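September, dye shed notebook, started after lunch and finished well after supper

Picking up where I left off on the onion skin and walnut pages, with apologies to whoever has to read my handwriting when the typed copy goes missing again. The Pleso wool is finally all skeined. It came off the swift as 27 skeins, and the whole lot weighed 693 grams on the old Oltmanns scale, the one with the dented pan. I weighed it twice and got the same answer both times, so I'm going to trust it and move on.

Scoured everything this morning in the big enamel pot, low and slow, and let it cool with the lid on while I went through the jars. The water came off a dingy tan with a bit of a barnyard smell, a good deal more grease in it than last year's clip. Second scour was much clearer. I did think about a third and then thought about the time and didn't.

Mordant: alum with a little cream of tartar, same proportions as the spring pages, dissolved in hot water first in the glass jug (please use the glass jug and not the blue one, the blue one is for iron and it never quite gives it up). The wool went in damp. I held the pot just under a simmer for an hour, turned off the burner, and left it to sit while I made myself useful sweeping up skins. There are onion skins in every corner of this shed. I found some in my coat pocket.

Onion bath no. 1 was yellow skins only, 213 grams dry, covered with rainwater and simmered until they went limp and sad looking. Strained through the old pillowcase. The liquor was a lovely deep brown, like strong tea, and I let myself get excited about it, as I do every time! The first skein came up a clear brassy gold after half an hour. The second, left in until the bath had gone cold, is warmer and heavier, closer to the marmalade color we got from the red-yellow mix. I like the first one better for the Prisdale blanket. It will sit more quietly next to the gray.

Bath no. 2 was the same skins simmered again. Paler, a straw color with a hint of green in it. I nearly poured this out and I'm glad I didn't, because the straw next to the gold is the prettiest pair on the line. Note to all of us: save the second boil.

For the wash tests I'm keeping to our usual routine, one swatch by hand in cool water with the plain soap and one through the machine with ordinary laundry. 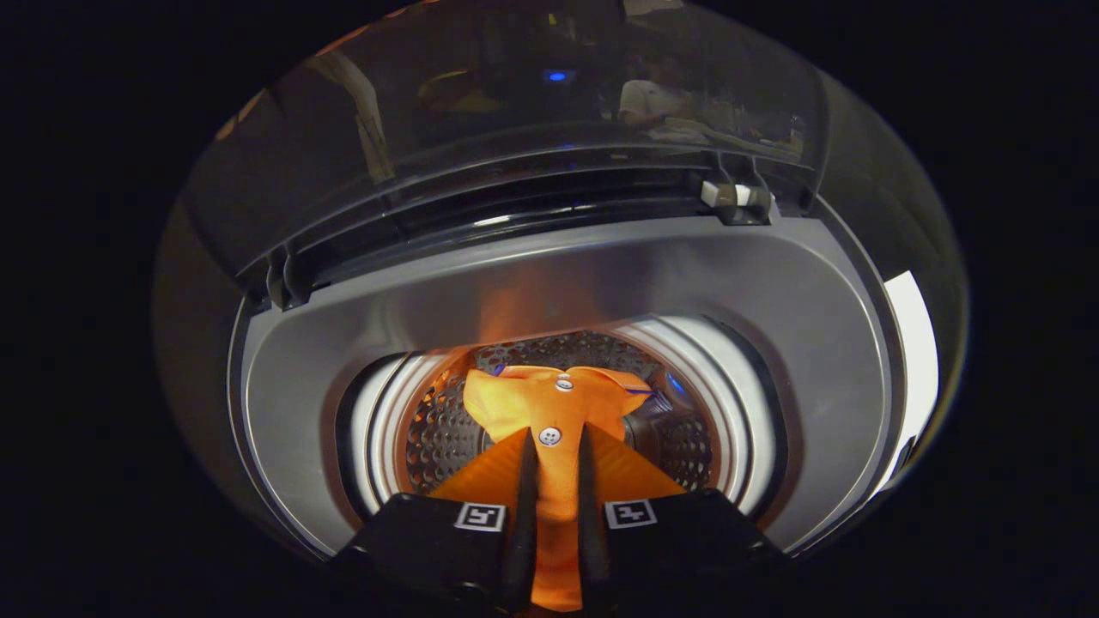
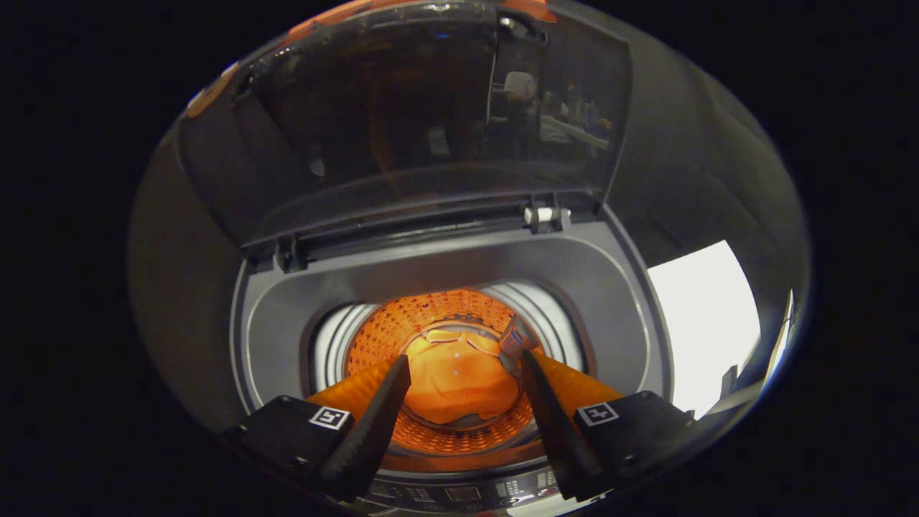

The washer, opened up.

Swatches are knit from the tail ends of each skein, 23 stitches wide, garter, with a knot code in the corner so we can tell them apart later: one knot for first bath, two for second, three for walnut. I've pinned the unwashed halves to the inside of the cupboard door, out of the light. Please leave them there even if they look untidy.

Walnut, then. The hulls have been soaking in the lidded bucket by the back step, and they have turned into exactly the black soup you'd expect. I wore gloves. I also got some above the gloves, so my left wrist will be brown until it wears off. One skein went in without any mordant at all and one went in with, mostly to settle the argument from last fall. Wet on the line I can't see a difference between them. I'll look again in the morning, and if there's still nothing in it we can save the alum for the yellows.

I also tried a dip of iron over one straw skein, just a splash from the blue jug in warm water. It went olive almost as fast as I could stir, a soft mossy olive, and I pulled it out and rinsed it before it could go any darker. The hand is a touch harsher than the others. Fine for a border, maybe a bit much for anything worn against the neck.

The Illari madder I have not touched. The packet is on the high shelf, still sealed, and I would like a whole unhurried day for it — it hates being rushed, and so do I. Somebody should find the good thermometer before then. It isn't in the drawer, and it isn't in the crock with the spoons, where I have now looked three times.

Left to do: rinse the walnut pair again, label the straw skeins, rewrite the alum page so it's legible, bring in more rainwater. The second bath is in the tall pot under a plate if anyone wants to throw in a scrap of silk. The shed key is back on its nail.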